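How to clear the paper cups from a meeting table

When a long meeting is finished, a big white table shows everything that was left on it. In our office the paper cups are the main problem. They fall over, they roll, and the last drops come out when someone takes them by the bottom. I wrote these steps for the new people on our floor, and Nusrat Shaikh asked me to put them on the page so that everyone can find them.

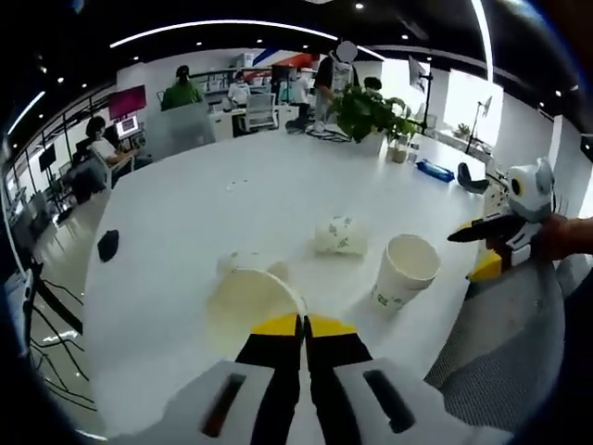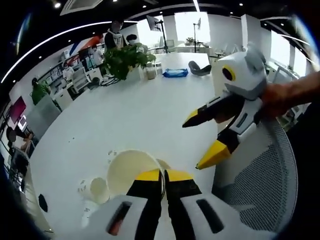
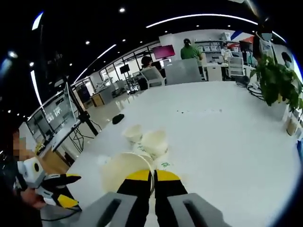
Paper cups on the white table, some of them lying on their side.

What you need

– a packet of surface wipes
– one dry cloth
– a bin bag for the cups, and a small one for the rest
– a jug or bowl for leftover drinks

Step 1. Look inside before you lift

Go once around the table and look into every cup. If there is still tea or water in it, pour it into the jug first. Do not carry a full cup across the table to the bin. A cup that lies on its side can also keep a little liquid in the lower part, so turn it up slowly.

Step 2. Stand the cups up

Take a fallen cup by the rim, with one finger inside and one outside, and turn it until it stands. Hold it softly. Thin paper bends quickly, and a bent cup will not go well into another one. When the cups are in a loose pile, begin with the one on the outside and leave the one underneath for last.

Step 3. Sort by size

Cups from different packs do not always fit together. Put the large ones on one side and the small ones on the other. We buy cups in packs of 50 and we have had more than one size in the cupboard since January, when Hammad Rana changed the order.

Step 4. Make the stack

Put one cup inside the next with the opening up. Press only a little. I stop at 5 cups for one stack, then I start a new one – a taller stack leans over and you have to collect everything again. Small cups can go inside a large cup, but do not do the opposite.

Printed cups and plain cups can go in the same stack. The print makes no difference to the bin.

Step 5. Crumbs first, wipes after

This is the step where most people lose time. If you use a wet wipe on crumbs, they stick to it and make lines over the white surface. Take the dry cloth and bring the crumbs to the edge nearest to you, holding your other hand or the small bag under it. On a round shape, work from the middle to the outside and move along as you go.

After that take a wipe and clean in long strokes. For our table 3 wipes are enough. Look at the surface from low down against the ceiling lights, then you will see the marks you missed.

Step 6. Small things and plants

Personal items stay on the table until the owner comes back or until the evening. Lift them, wipe under them, and put them back in the same place. Please do not pour old tea into a plant pot. Mohsin Ansari waters the plants himself and he will notice.

Close the lid of the wipes packet well, otherwise the top ones are dry the next day.

Questions about the bins go to Pao-chu Hsieh.

Humaira Mengal, 19 September 2024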